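Category: Boat Ownership / Maintenance and Refit

Replacing the Fuel Tank Aboard Prillia

09/03/2022

Readers who have followed the maintenance record of Prillia will recall that the question of her fuel tank was left open at the end of last season. The tank has now been replaced, and the vessel has returned to her slip. What follows is a statement of the work, the order in which it was done, and those matters which other owners of older cabin cruisers may wish to consider before authorizing a similar job.

The original tank was aluminum, held 132 gallons, and was installed beneath the cockpit sole by the builder. It was bedded in foam on three sides. This was common practice when the boat was built and has caused a good deal of trouble for owners since. Foam holds water against the metal, the metal pits from the outside, and the pitting cannot be inspected without removing the very structure that makes inspection necessary.

The first indication was an odor of diesel in the bilge in February, noted during a routine visit under the winter cover. No fuel was visible. The bilge was cleaned, absorbent pads were laid beneath the fill hose and the engine connections, and the boat was left closed. At the following visit the pads beneath the hose and the engine were clean, while a pad placed at the aft limber hole was stained along one edge. The tank was the only remaining candidate.

Llewellyn, the yard where Prillia has been stored since I purchased her, was asked to carry out a pressure test. Idris Craddock of the yard isolated the tank, capped the vent and fill, and applied low pressure by hand pump. The gauge fell steadily. He recommended against any attempt at patching, and I accepted the recommendation. A patch would have required the same access as a replacement, and the greater part of the cost of this work lies in access.

Two methods were discussed. The first was to cut the cockpit sole, lift the tank vertically, and rebuild the sole with a flanged hatch. The second was to remove the engine and draw the tank forward through the engine space. The engine shows 1,066 hours and was running well, and I was not willing to disturb its alignment for the sake of an uncut deck. The first method was adopted.

Owners should be aware that the decision to cut a cockpit sole is less alarming on the day than it is in the weeks before. Mr. Craddock marked the line well inside the structural beams, having first drilled small inspection holes to confirm where the beams were. The builder's drawing, which I had obtained by mail from a previous owner, placed one of them several inches from its true position. I would urge anyone undertaking this work to treat drawings of this age as a general guide only.

The core around the cut was found to be dry except at the old deck fill, where the bedding had failed. The damp core was removed and the edge filled with thickened epoxy. The fill itself was rebedded with Cillico sealant, which the yard prefers for fittings that may need to come out again. I have no previous experience of the product and will report on it after a full season.

The old tank came out in the afternoon, with the aid of the yard's gantry and a considerable amount of work with a long saw to free the foam. When it was turned over, four areas of deep pitting were found along the lower aft edge, one of which had gone through. The upper surface, which is all that any surveyor had been able to see, was in very good order. I mention this without criticism of the surveyors.

The replacement is also aluminum, in a heavier gauge, and was made by a local fabricator to the same outside dimensions less a small allowance for air. It stands on strips bonded to its underside, with clear space on all sides, and is held down by brackets through which water can drain. There is no foam. The inspection port was enlarged, and a second pickup was added so that a polishing system can be connected in future without opening the tank.

All hose was renewed at the same time. The yard supplied Clamosix fuel hose and double clamps throughout. The vent line was rerouted so that it rises continuously from the tank to the hull fitting - previously it had a low point behind the cabin steps, and I suspect that this explained the slow filling that earlier owners had complained of. The sender was replaced with a new unit and checked against measured quantities as the tank was first filled. I have made a card of these readings, and it is kept at the helm.

With regard to cost, I do not propose to publish the yard's invoice. It is fair to state that labor was much the larger part of it, that the tank itself was less expensive than I had expected, and that the new hatch was more so. The estimate was exceeded on one item only, the repair of the core at the deck fill. I was consulted before that work proceeded.

Meirion Cadwaladr, who owns a sister vessel on the same dock, has asked whether he should replace his tank as a precaution. My view is that he should first have it pressure tested, and that the test should be repeated annually for as long as the tank remains in foam. He has since arranged this with Llewellyn.
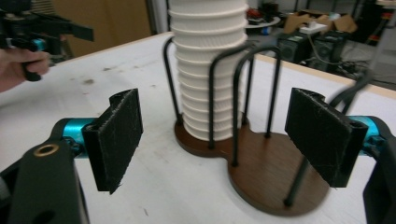
Fuel sampling will form part of the regular schedule aboard Prillia from this point forward. A small quantity is to be drawn from the bottom of the filter bowl before each trip, left to stand, and examined for water and sediment. A clear glass jar with a lid is the proper vessel for this purpose. White paper cups stacked in a dispenser holder may be close at hand, but they should be kept for coffee, as the side of a paper cup does not allow the line between fuel and water to be seen. The jar is to be labeled and stored away from the galley, and the result of each sample entered in the engine log beside the hours. The next entry on this site will deal with the hatch gasket, which is on order.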